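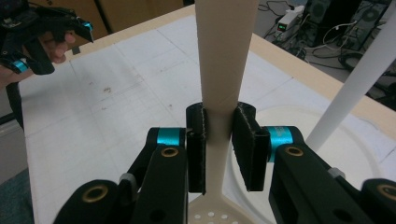 Showing a robot a task by hand
Speaker notes, 26 July 2024
Kyung-tae Joo

Slide 1. Say who I am and what Clanen does. Keep it to one minute. The talk covers kitchen tasks only. Questions on the warehouse work go to the break.

Slide 2. Two ways to teach. Remote control: the operator moves a second arm and the robot copies it. By hand: the operator holds the gripper and does the task directly, no robot in the room. We used remote control for Dridano and by-hand for Ulurham. Do not go into the network delay story unless asked.

Slide 3. Numbers. Dridano gave us 300 usable demonstrations. Ulurham gave us 2,000, with 26 tasks. The two sets are not a fair comparison, as the Dridano operators were new and we changed the arm halfway through. Say this before showing the chart.

Slide 4. Utensils. Slotted spoons took more practice than plates. A handle is narrow in one place and wide in another, so where you close the fingers matters. Ask people to pick one spot on the handle and stay with it for the whole session. Operators who kept changing their grip gave us data we could not use. Pause here.

Slide 5. Start position. Every recording begins with the fingers open over the table. Cho's group starts with them closed. Both work, but you can't mix them in one training set. We lost 400 recordings that way.

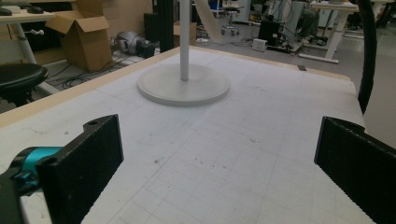
Slide 5: fingers open above the gridded table, nothing gripped.

Leave this one up while I talk about speed. New operators rush. Play the slow clip first, then the fast one. If the clips don't load, skip to slide 6.

Slide 6. What went wrong. Two-handed tasks: one hand waits while the other works, and the waiting hand drifts. We now tell people to park it in one place. Also mention worn finger pads. Check them before a session and write down when they were changed.

Slide 7. Next steps. Second round of Ulurham starts in August with remote control added for the same tasks. Then we will have a proper comparison. Contact address is on the slide. Leave five minutes for questions.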